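Clean Surfaces: Getting a White Worktop Back to White
Speaker notes, Aurelio Ocampo
Talk length: 22 minutes plus questions

Opening
Thank Oluwaseun Oyelaran for the invitation and for sorting out the projector. Say who I am: I look after benches and counters at the Kustgate workshops, and before that I cleaned kitchens for a living. Ask for hands: who has a white surface at home or at work? Who likes it?

Why white is hard
Dark tops hide grease and show dust. White tops do the opposite. Most of what people call stains is film left by the cleaner itself. Too much soap, not enough rinsing. Pause here, people usually want to argue.
Mention the Kustgate log. We wrote down 839 wipe-downs between spring and November, and more than 22 of the complaints were about streaks. Don't read out the whole table, it's in the handout.

The routine
Clear everything off first. Crumbs and grit go with a dry cloth.
Warm water, a few drops of dish soap, second cloth. Work in straight lines from the back to the front.
Rinse cloth, wrung out hard. Change the water when it turns cloudy.
Dry towel last. Go slowly over the part nearest the window.
Allow 9 minutes for a normal bench. If someone asks about vinegar: fine on most plastics, keep it off stone.

Checking the result
Next slide. Leave it up for a bit before talking.
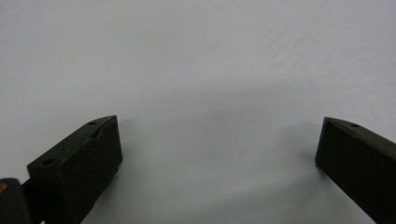

Marks that are left
Point to the upper right of the white. There are some very faint curved streaks there, like light smudges. Ask if the back row can see them. Probably not.
The gray lower down is shadow. People scrub at shadows, so move the lamp before picking up the cloth again.
For a faint streak, try a barely damp cloth and then the dry towel. Leave the spray in the cupboard.

Questions
Likely ones: melamine sponges (gently, they dull a gloss finish), bleach (no), how often to wash the cloths (every day, hot).
Handouts are on the table by the door. Sign-up sheet for the Peltonen session goes around now.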